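Brakthorpe Hall Echoes

README, last touched 8/6/18

Hi! You've found my pile of room recordings. I go into rooms, pop a balloon, and write down how long the sound hangs around afterward. That's the hobby. It started in a stairwell in Brakthorpe when I dropped a pan lid and couldn't believe how long it kept ringing, and then I bought a recorder, and then a better recorder, and now there are 485 sound files and my family won't go into a church with me anymore.

What's in the folder

485 WAV files, one balloon pop each, mono, 48 kHz, 24 bit
rooms.csv, one line per file
notes.txt, my rambling, mostly typed on a phone
old/, which you can ignore (I keep it because I'm scared to delete things)

Of the 485 pops, 441 are clean enough that I'd use them for reverb. The rest have a truck, a cough, a door, or me saying "oh no" in them. I left those in on purpose! They're marked with a 0 in the clean column, so filter on that if you want the good stuff only. If you're building something that has to cope with noise, the bad ones may be more use to you than the good ones.

The columns in rooms.csv

file: the file name
room: a short name I made up, like "long hall" or "tile room 2"
floor: tile, stone, wood, carpet, mixed
walls: plaster, brick, glass, mixed
size: S, M or L, judged by eye, sorry
rt: seconds for the sound to drop by 60 dB, stretched out from the first 30 dB
clean: 1 or 0
who: vm, em or me

About that size column. I know, I know. I started out with a tape measure and gave up after the first week, and then I had half the rooms in feet and half in meters and three that said "big." S means a bathroom or a closet, M is anything you'd live in, L is anything you'd hold a dance in. If you need real volumes, this isn't the set for you.

How the pops were made

Same kind of balloon all the way through, blown up to the width of a dinner plate (I have a cardboard ring for checking), held at arm's length and popped with a pin. The recorder goes on a small tripod at chest height, as far from the walls as I can get it. Gain is fixed for each room and I never changed it between pops. I do at least two pops per room and often more if the first ones make me suspicious.

Balloons aren't perfect. They're weak in the low end, so don't trust anything under 125 Hz, and every balloon is a bit different from the last. Vilém Malý has been telling me to use sine sweeps for years and he's right, but sweeps need a loudspeaker and I take the bus. He did bring his own speaker to Lomalitz and recorded 17 of the rooms there with sweeps so we could compare. Those aren't in here yet. When I've lined them up properly they'll go in a folder called sweeps.

The rooms

Most of them are in and near Brakthorpe, plus the Lomalitz batch from November. You'll find school halls, two empty shops, a laundry, a bank lobby, a very grand post office and a lot of ordinary living rooms that belong to patient friends. Enikő Medve got me into the old Hegedűs warehouse, where the rt is over 6 seconds and I laughed out loud on the first take (that one's marked not clean, obviously).

Hard floors are my favorite. Polished stone and tile give you that bright, splashy tail that you just don't get over carpet, and a few coats and cushions lying about will dull it faster than you'd think. I used to clear rooms out before recording. I stopped, because people live with their stuff in the room and I wanted the rooms the way people hear them.

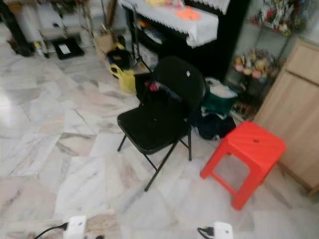

Folding chair and red stool on a marble floor.

So if two files from the same room have different rt values, check notes.txt first. There's a decent chance somebody moved a sofa.

Known problems

Files 112 to 118 are a little quiet. Turn them up, they're fine.
"tile room 2" and "tile room 4" might be the same room. I really can't remember.
The rt for very short rooms jumps around a lot. My script isn't great at anything under 0.3 seconds.
Umlauts and accents in the notes got mangled by an old text editor and I've only fixed some of them.

Using it

Do what you like with the sounds. Put them in your songs, your game, your homework. A mention would be lovely but I won't chase you. Lustimex is the name of my script for working out the rt numbers, and it isn't included because it's a mess, but write to me and I'll send it over with an apology attached.

If you have a room with a nice long echo and you're within a bus ride of Brakthorpe, please get in touch. I bring my own balloons and I sweep up the bits before I go.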